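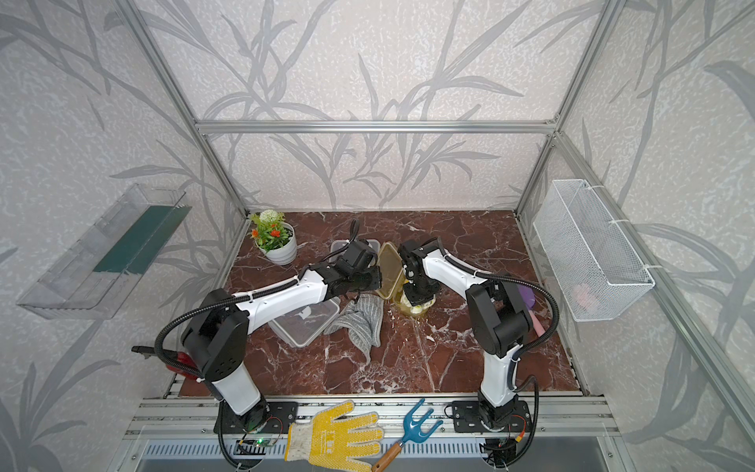
4.2 Sealing a marble tabletop

Maltwood Stone Sealer is for indoor polished or honed marble. One 200 mL bottle covers one tabletop in two coats.

1. Wipe the surface with a pH-neutral cleaner. Leave to dry for 18 hours.
2. Sand any etched spots with 400 grit paper, used wet. Rinse.
3. Pour a small amount of sealer onto a lint-free cloth and spread it evenly, following the veins.

CAUTION: Do not use vinegar, lemon or bathroom cleaner on marble at any stage.

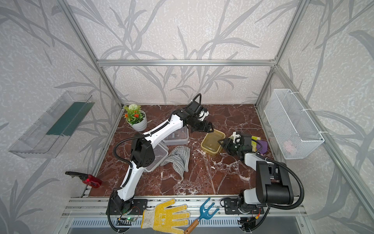

4. Buff off the excess before it turns tacky. Repeat step 3 for the second coat.

Note: Darker colours may deepen slightly. Test on the underside first.

Maltwood Surface Care | Product enquiries: Firdevs Çetinkaya, Nondmont office | Back to top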